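## 4. Pattern repeat and apparent size in small enclosed rooms

### 4.1 Background

Printed wall coverings that imitate brick or tile are sold by the roll or the panel, with the repeat given as a single figure on the label. The figure tells the buyer how far the design runs before it starts again. It says nothing of how large the room will seem once the covering is up. The trade advice reviewed in Section 2 holds that a small repeat makes a small room look larger. We found little testing behind this advice, and what there was used flat samples held at arm's length, where the viewer has no corner or floor line to judge against.

The present section deals with enclosed spaces only. We define an enclosed space as one with at least three covered sides meeting at right angles and a floor of a different color from the walls. Open rooms with a single feature wall are treated in Section 5.

### 4.2 Method

Judgments were collected at two sites, Fasembridge and Stevimside, during June. A total of 420 adults took part at Fasembridge and 571 at Stevimside. Each person looked at a series of enclosed spaces from a marked standing point and gave an estimate of depth, in inches, for each one. No feedback was given between estimates. After removal of blank and unreadable entries, 3,628 estimates remained for analysis.

Three wall treatments were used: plain paint, a running-bond brick print, and a stacked print in which the vertical joints line up from course to course. All three were matched for mean lightness. The two prints had the same unit size and the same joint width, so that any difference between them could be put down to the bond alone. Panels were supplied by Dromia and mounted flush, with the courses leveled at the corners.

Viewing height was varied in two steps. The lower step placed the eye at normal standing height. The upper step used a platform, which brought the line of sight down onto the floor and made the side walls converge more sharply. The upper step was added after Pant pointed out in pilot work that people often look into closets, shower stalls and stairwells from above.

### 4.3 Results

Plain walls gave the most scattered estimates at both heights. With either print, the spread narrowed, and more so from the platform. This agrees with the view that evenly spaced units act as a scale the eye can count along, even when the viewer is not aware of counting.

The bond made a smaller difference than expected. Running bond and stacked bond did not differ from standing height. From the platform, running bond led to slightly deeper estimates. We read this with caution — the effect was present at Stevimside and absent at Fasembridge, and the two sites did not share the same lighting.

Corner treatment was not part of the original design. In 42 of the comment sheets, however, the viewer wrote something about the corners, most often that a strip or post "stopped" the wall. Mamo coded these sheets without knowing which treatment each viewer had seen.
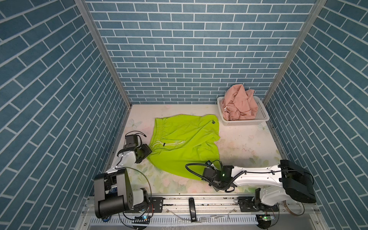
*Page last changed: June, by S. Mamo*

**Figure 4.** Blue running-bond brick print on three sides of a narrow booth, seen with steep convergence toward the floor. Aluminum posts mark the seams on either side of the back wall.

The geometry in Figure 4 is close to that of the platform condition. The back wall looks much narrower at its lower edge than at its top, and the courses on the side walls run on a diagonal toward the middle. A viewer who relies on the courses alone has a strong depth cue from both sides. The thin white joints help, as they stay distinct from the darker units.

The floor deserves separate mention. A faint, irregular motif such as a pastel floral offers no regular unit to set against the wall courses. Under these conditions we would expect the walls to carry most of the depth judgment. Our own floors were plain gray, and this remains to be tested.

### 4.4 Limits

Estimates in inches favor people who measure things at work, and we did not record occupation. The color range was narrow as well — all prints were blue or gray. Arthur, the scoring sheet used at both sites, rounds to the nearest whole inch, which may hide small effects of bond at standing height. A revised sheet with half-inch steps is used for the feature walls in Section 5.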